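Manipulation Methods Group — Minutes
Thu 23 June, Jamimmont seminar room
Minutes of the previous meeting approved, after the usual argument over what "approved" means.

1. Relabeling result

The Drusura set now stands at 4,000 grasp attempts. The old labels had two values, held and dropped, and 595 attempts fitted neither. These have been relabeled by hand under a third value, "held, but you wouldn't want it back." Retrained on three labels, the policy picks gentler grips on soft items and is slower at everything else. The group considered this a result. The word "breakthrough" was proposed for the abstract and withdrawn by its proposer.

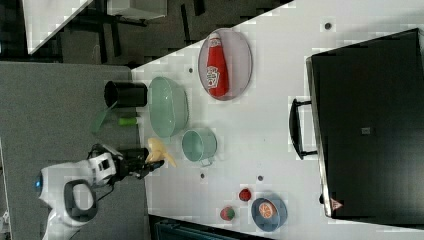 The tabletop protocol stays as written: mixed kitchen items and toy food, layout changed between runs, no tidying by people who can't help themselves. It was asked whether toy fruit tells us anything about fruit. Opinion was divided, mostly along the lines of who had bought the toy fruit.

2. Wrist view against fixed view

Of the relabeled attempts, 493 could be judged from the wrist view alone. The rest needed the fixed view, the force log, or a vote. Venckus, our scoring script, agreed with the human raters most of the time on rigid objects and went its own way on anything with a skin. One member suggested the script was right. This was noted.

It was agreed that a peel counts as part of the object until it comes away from it — the previous rule, "use judgment," having produced three judgments from two raters.

Actions:
a) Rewrite the labeling guide with the new peel rule, one page at most.
b) Rerun Venckus on the 1,899 soft-item attempts and report disagreements by object.
c) Add peeled and part-peeled fruit to the object list as separate entries.

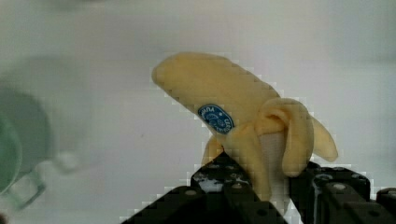 d) Ask Brastix whether the spare finger pads are still on order or have become a legend.

3. Paper

Draft due in August. The methods section exists. The introduction is said to exist.

4. Any other business

The sign-up sheet for bench time will move to the door. Meeting closed at 4:10.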